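Gemma Nuttall
@gemmanuttall

OK I have been threatening to do this for months, so: a thread on walking the old Pelton branch line, end to end, with an overnight in the middle. I love this trail so much and hardly anyone I know has done it! 1/

The basics. You start at the old Cheetham depot, follow the railbed up the valley, and come out by the river at Orncombe. It's railroad grade the entire way, so even the climbs are the kind you only notice in your calves the next morning. 2/

There are 20 bridges. I know this because I am the sort of person who keeps a tally on the back of her hand in ballpoint. My favorite is number 15, the iron one, where you can still read the maker's name (DUDECK) cast into the side. 3/

Mileposts! The railroad measured everything from the far end of the main line, so the first post you meet at Cheetham says 159 and the last one, just outside Orncombe, says 195. I got way too excited every time one showed up in the weeds. 4/

Go in October if you can. The maples along the cut were ridiculous, bright orange on both sides and a carpet of it underfoot, and we had long stretches with only woodpeckers for company. 5/

We broke the walk at Pelton, which has one diner, one hardware store and a small hotel a short walk from the trail. Get the pie at the diner. Get it at 4 in the afternoon, before the supper crowd finishes off the blackberry. 6/
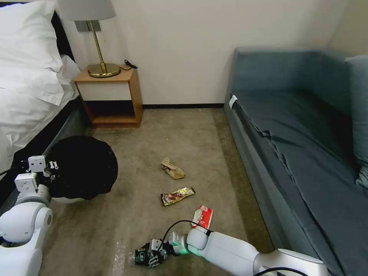

Gemma Nuttall

White duvet, two big pillows, and a sofa bed for whoever loses the coin toss (me). After a full day of gravel I would've slept on the nightstand. 7/

Day two is the tunnel. Bring a real flashlight, your phone won't cut it. It curves, so for a few minutes you can't see either end, and the air coming through is cold enough for a hat even on a warm day. Callum sang the whole way. The echo is AMAZING. 8/

After the tunnel it's all downhill to the river, with the old water tower on your left and then the section house, where there's a bench and a pump. Fill your bottles, it's good water. 9/

Shoes: I wore trail runners and was very happy. Hayley wore brand-new boots and had to borrow all my blister tape, so maybe break yours in first. 10/

Getting back: there's a bus from Orncombe to Cheetham at 5:20 pm and it stops right by the feed store. We made it with time for a root beer. 11/

Next up I want to do the spur to the quarry, which is still pretty overgrown past the second gate. If you've been up there lately, tell me how bad the brambles are! 12/12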